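4.2 Where the small things go

I'll start with the drawers, as that's where I started. Over one October I asked people in the Sorley building to let me go through the odds and ends they keep near their desks and sinks, and I wrote down 1038 items before I ran out of notebook. Of those, 605 had no proper home. They weren't rubbish and they weren't lost - people just didn't know which drawer they belonged in, so they went wherever there was space.

What struck me was how happily unrelated things end up living together. Pens sit with spoons, a torch sits with a toy, and after a few months it all feels quite normal to the owner. I've called this a mixed tray, and Figure 3 gives a fair idea of the sort of company I mean: a yellow rubber duck, a plastic spoon, a black torch, a marker, a mechanical pencil and a paintbrush with a blue handle.
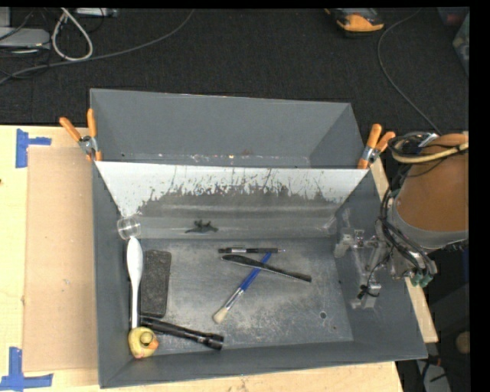
Figure 3. A mixed tray of small household and desk items.

Montri Wongsuwan disagreed with the word "mixed" when he read a draft of this section, and told me that his own drawer was sorted perfectly well, by how cross he would be if he couldn't find the thing. I laughed, but then I went back to my notes and found that 137 of the homeless items had been described to me in very much that way. The torch was near the front "for when the lights go", and the spoons could fend for themselves.

So I've kept the term but loosened it. A tray counts as mixed if a visitor couldn't guess the rule, even when the owner has one. Writing tools were the awkward case - they turned up nearly everywhere, and I go back to them in section 4.3.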